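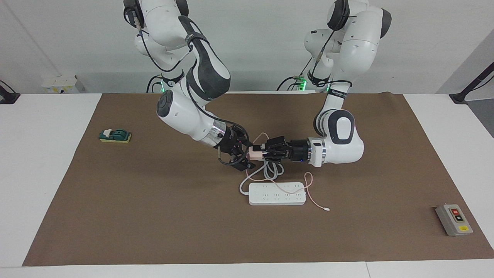 Chapter 6
Two Hands Are Harder Than One

Contents | Previous chapter | Next chapter | Glossary | Parts list

Last updated: June 2, 2021

When I started the robotics class at Harnstead, I figured a second arm would make everything twice as easy. I had spent a whole fall teaching with one arm, and my students kept running into the same wall: they'd grab something, the something would slide or spin or drag its cord along, and there was nothing to hold it still. So in February we got our second arm going, I told everyone the hard part was over, and then we lost most of a month to two grippers bumping into each other. Oops!

This chapter is what I wish I'd had that February. We're going to work on one job the whole way through, and it's one you do at home without thinking: handling a plug and its cord around a power strip. (Everything stays unplugged from the wall until I say so in Section 6.5. Please don't skip ahead on that one.)

Why cords? Well, a block stays the shape it is. A cord doesn't. Push one end and the other end goes wherever it likes, and the bit in the middle flops over whatever you were trying to reach. My student Erlinda Manalastas named her team's program Suluter and ran it 30 times on the same charger cable, and she told me she never saw the cable land the same way. Her notebook from that week is mostly drawings of squiggles, and I still use it in class.

You'll need your partner, your work mat, and the arm programs you saved at the end of Chapter 5. If you're on the Renaud software, open both arms in one project before you do anything else. Vidwood users can keep them separate for now.

Before you read on, try this at your desk. Pick up a phone charger with just the thumb and first finger of each hand, and pass it from left to right. Do it slowly, 8 times or so. Which hand let go first? Was there a moment when both were holding on? Write down what you notice, since Section 6.1 starts with your answers.

Questions about this chapter? Write to the Harnstead robotics class | Copyright 2021 | Back to top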